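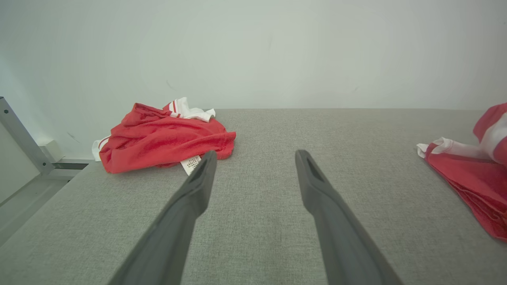

Surely the seven bad starts should go back in before anyone quotes the number, was the first thing Kulkarni wrote to me this morning, before I had even found my glasses, and I have been arguing with that sentence in my head all day long. I should put the whole business down here while I still have it straight.

August 9, 2020. Warm, windows open, too much coffee.

So, the number. We ran 96 tries of the new way of picking up a shirt from a heap, and I had thrown out seven of them where the arm began from the wrong spot because I had loaded last week's start file. My feeling was that those seven told us nothing about the method. Kulkarni's feeling is that a reader can't see inside my feelings, and that if I get to toss the runs that went wrong for a reason I like, I will find a reason I like every time. I wrote back something a bit huffy and then took it out again, and then went and watered the tomatoes, and by the time I came in I had more or less come around. We will report both. All 96 in the main table, and the smaller set underneath with a plain note saying whose mistake it was (mine).

The method itself I am still very fond of, I have to say. For months we did it the way everyone does it, with the overhead camera hunting for the highest point of the cloth and the fingers going straight down on it like a heron. It works on towels. On jerseys it is miserable, because the highest point is so often just a fold with nothing under it, and you come up with a pinch of air or a pinch of both layers. The new way has the arm come in low across the table first and take a slow look through the wrist camera, and only then choose, and it chooses an edge - a collar, a hem, a band of trim, anything where one fabric stops and another begins. The red and white jerseys are lovely for that. White against red is about as kind an edge as you could ask for, and that is of course the other half of Kulkarni's complaint, that I have been feeding it easy clothes!

That one I did not argue with. I got out the box from Wutley, the all-gray and all-navy things with no trim at all, and set up 12 tries before lunch just to see which way the wind was blowing. It grabbed what I would call an edge on five of them. The other seven went for shadows. There is a particular sort of deep wrinkle that looks like a hem if you have only been shown hems, and the arm goes for it with such confidence that I found myself leaning forward in the chair and saying no, no, left, as though it could hear me. So the contrast is doing a good deal of the work, and I had better say so in the first paragraph and stop hiding it in the limits section where I had it parked.

What I don't know yet is how much of that is the training set. There are 341 labeled views in it and I would guess roughly a third show a plain garment, and those were all labeled late in the evening, by me, with the radio on. I looked through a few dozen this afternoon and some of my edge marks wander off into the folds. I was cross with myself for a while. Then I was rather pleased, since bad labels can be fixed with patience and I have plenty of August left.

I tried moving the desk lamp too, in between. Low light from the side makes the wrinkles shout and flatter light makes them settle down, which anybody who has ironed a shirt could have told me. I wrote down both settings and then set it back the way it was, because I don't want to change two things at once and have Kulkarni after me again.

Jirkano called about the spare fingertips, the ones with the deeper slot. October now. Guncombe might be quicker but they want an order of a size we could never use, so I said October would be fine and pretended to be gracious about it.

Tomorrow: relabel the plain ones, the first fifty anyhow. Rename the start files so that even I can't load the wrong one. Write to Kulkarni and say thank you properly, because the note I sent at noon was short and I think it read colder than I meant. Must also remember to wash the gray things before they go back in the box, one of them has coffee on the sleeve.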